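Drenico presents the Pludholm poker set for the family table

April 2021

Drenico, a maker of games for the home, today announces the Pludholm, a complete poker set which is stored and carried in one case. The set will be sold from this month in the four Ranari shops and in the Ranari online store.

The Pludholm is made for people who play a few times in a year, with friends or with the children, and who do not own a special table. The chips and the cards have their place in a black case with metal clasps. The round green mat is laid on the table which is already in the house, and the game can start. The case was designed together with the studio Sial, which tested it with 21 households during the winter.

"Many families told us that they have cards in one drawer and chips in another, and in the end they play something else," says Daniyal Talpur, product manager at Drenico. "We wanted that everything comes out of one box and goes back into the same box. It sounds simple, but the tray took us the longest time — we changed it until the last week."

The price of the set is 56 dollars. Customers who order before the end of the month receive a printed booklet of 40 pages with the rules of Texas Hold'em and advice for the first evening.

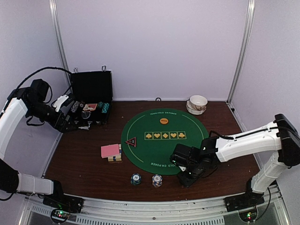

The mat carries the name of the game in curved letters along its edge, so that it can be read also by the player on the opposite side. Five boxes with yellow outlines go in a row across the middle, with a card suit in each of them. For packing away, Drenico recommends to put the chips back first, sorted by color, and the cards after them.

Replacement cards and single stacks of chips will be available separately from September. Shops which would like to order the Pludholm can write to the sales office of Drenico, where also a price list can be requested.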